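Flurside Handover Challenge

The Flurside Handover Challenge is a student robotics competition held each October at Flurside, with teams drawn mainly from Millow, Bloxham and Edden. Entrants collect demonstrations of simple two-handed tasks using hand-held grippers, train a control program on them, and then run that program on a pair of robot arms supplied by the organizers. It was started by Keith Yeoman, a former shop teacher, who still writes the rules.

Format

Each team has up to 2 operators and a pair of hand-held grippers, with one camera on each gripper. Some teams add a camera worn on the head, which the rules allow but do not require. An object is picked up with one gripper and passed to the other, and the motion is recorded from start to finish. Teams may submit no more than 50 recordings per task. The arms then attempt the same task 25 times without help, and the score is the number of clean passes. A dropped object counts as a miss. So does a crushed one, although what counts as crushed has been argued over at nearly every event.

Tracking markers are optional. Teams that use them usually fix a printed cube to the top of the gripper so that its position can be worked out from another camera. Edden went without markers for several seasons and placed no lower than teams that had them.

Objects

The organizers announce the object list a month ahead. It leans toward light, soft household goods, which are cheap to replace and hard to grip evenly. Rigid blocks were dropped from the list after the first event, when most teams scored close to full marks and the results said little about anyone's work.

Results and claims

Promotional material for the challenge has described it as proof that students can teach robots everyday skills. The published scores give limited support for this. The arms work at a fixed table, under the same lights, with objects from a list the teams have already seen. In the one year when a surprise object was added, no team managed more than a handful of passes, and the surprise round was not repeated. Yeoman has said it took too long to judge.

The shared archive holds 457 recordings that passed the organizers' checks. How many were turned away has not been published, so it is difficult to say how much of the students' effort ends up being used. By one former entrant's estimate, about half of Bloxham's recordings were thrown out in its first year — mostly for blocked camera views.

Claims about learning are also hard to test. The organizers hand out a survey after each event, but it asks whether students enjoyed themselves and does not ask what they can now do. Millow runs its own written check before and after the season and has not released the results.

Rule changes

A revised rulebook was issued on 26th February. It requires teams to keep their rejected recordings and adds a second judge for disputed grips. It does not bring back the surprise object.

See also: Imitation learning; Robot end effector; Student robotics competition
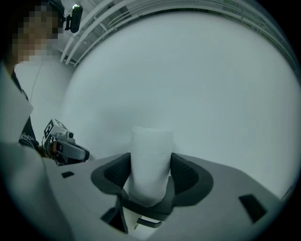
Two hand-held grippers in use, one with a marker cube on top and the other holding a white cylindrical object.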